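Care of the Hand-Held Gripper: Project Report
Kimutai Kirui and Jeptoo Sang, Kolia Technical Institute

1. Purpose
The project set out a maintenance routine for the hand-held gripper used in the cup-handling exercise. The finger pads were the main concern, as paper cups mark and crush easily.
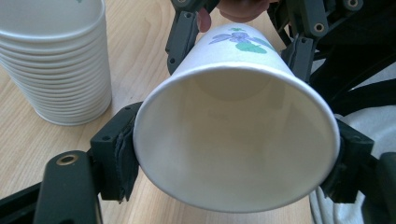 How often should the pads be checked? Before each session, and again after every 200 grips.

2. Pad condition
The textured covering frays first along its upper edge. Both pads are replaced together, so that the fingers close evenly. The arms are wiped down and the screws checked by hand. Pads were fitted in June and are due for renewal at 1000 grips.

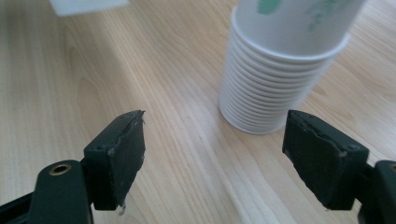 Salim Nyanda asked whether the old adhesive should be scraped off fully before a new pad is fitted. The authors recommend that it should.

Comments (2)
Shabani Koech: Which adhesive was used?
Jeptoo Sang: It is listed in the appendix.

Last updated: Sep 13, 2025
Contact the department office | Back to top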